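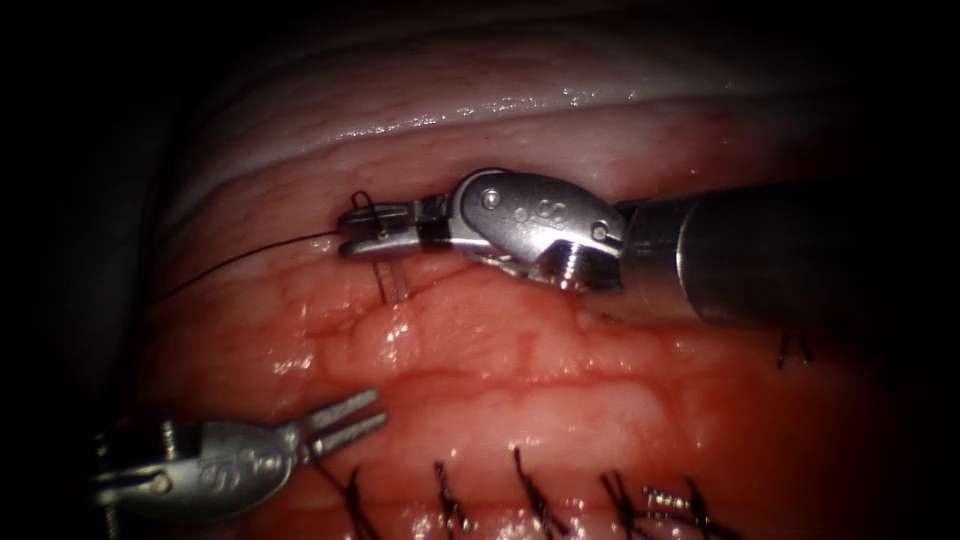 Sunday, wet lab, buffer bench

Cloudy phosphate stock again

Third bottle of concentrated phosphate stock from the Zamport carboy water has gone cloudy in the cold room. White solid on the bottom, finer haze above it. The first two were thrown out as contaminated. No smell and no film on the surface this time, so I kept it and worked through it properly.

Possible causes, in the order checked:

Plain crystallization of the sodium salt. This stock is near its limit at cold room temperature. Stood a tube of it in the 60 C bath with the cap loose. Most of the coarse solid went back into solution with swirling. The haze did not.

Growth. Streaked a plate from the haze, in the incubator on the Uzor shelf, lower left. Read tomorrow. I don't expect much.

Calcium or magnesium from the water. Spun a warmed tube at 4000 rpm in the bench centrifuge. Small tight white pellet. Poured off, resuspended in dilute HCl, cleared at once with no bubbles. That fits a phosphate of calcium and argues against carbonate. Magnesium not ruled out.

Water

Conductivity at the tap of the Clerus polisher was normal. Conductivity out of the carboy was clearly high, and it drifted upward while the probe sat in the beaker. Rinsed the probe, repeated, same result. The carboy is topped up without being emptied, and there is a chalky ring at the old fill line that came off with acid. I suspect it was filled from the softened line at some point. The label has no fill date.

Action

Carboy drained, acid rinsed, then rinsed 3 times from the polisher. Left upside down on the rack to drain. Please don't refill from the wall tap.

Made a fresh small batch of stock with polisher water. Same lot of both salts, same balance, same stir plate. pH needed no correction after dilution. Filtered into a new Birell bottle. A second bottle made up the same way with the last of the carboy water, saved before draining, marked C on the cap. Both went into the cold room together, top shelf, and stay there 16 hours before anyone looks at them. A third bottle of the fresh batch is on the bench at room temperature.

Open points

If the polisher bottle throws coarse crystals but no haze, lower the stock concentration and change the recipe card. If it hazes too, the salts are next, starting with the dibasic.

Working buffer on the shelf was diluted from the old stock. Moved to the sink side, do not use for anything with calcium in it.

Cold room door seal is lifting at the bottom corner again.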